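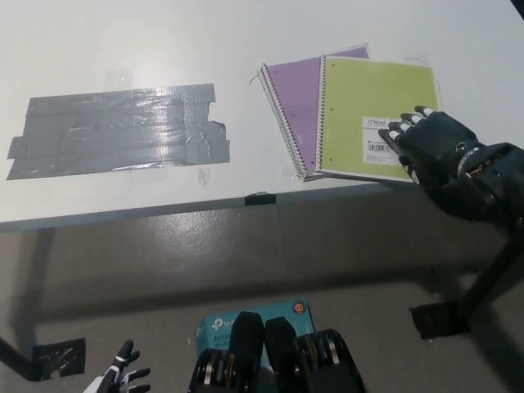 Fingertips on the top notebook, hand on the right, head camera view.
3 replies | 107 views

Dexterous hand vs. parallel gripper for thin stuff

hepburn_bench
7 June 2021
Been comparing the multi-finger hand against our old two-jaw gripper on flat objects. The test is two spiral notebooks, green on top of purple, and the arm has to take the green one and leave the other where it is. The hand puts its fingertips on the cover near the label corner, drags the notebook toward the table edge, then gets the thumb under it. Out of 6 tries on Friday it got 3. The two-jaw gripper got none, because it can't get under a cover without a ramp.

I'd like to hear what other people use for this before I spend more time on finger force tuning. Controller is the Drirkanura board with stock firmware.

uria_mike
Three out of six isn't enough to say anything. Run it fifty times and log which ones fail on the drag and which fail on the thumb. They need different fixes.

Also I don't agree about the two-jaw. Put soft pads on it and go in from the spiral side. The wire gives you a raised edge to grab. We did that all through May and it worked more often than our hand did, and the gripper cost a lot less.

davelton77
The spiral trick works until the wire catches on the one underneath. With two notebooks stacked at an angle like that you'd pull both. I'd stay with the hand.

What I would change is the fingertips. Bare fingertips slide on a plain cover and you end up pushing down harder, then the bottom notebook moves too. Thin silicone caps fixed most of that for us. I'd also look at the camera. From the head, the thumb is down below the fingers near the edge of the notebook and you don't get a great look at it. A wrist camera helped us more than any tuning.

hepburn_bench
No wrist camera yet. I have the mount but the cable is too short. Will try the caps first and do the longer run with both grippers, spiral side included. I still think the two-jaw will take both notebooks, but I'll log it and post the numbers either way.

Share | 6 likes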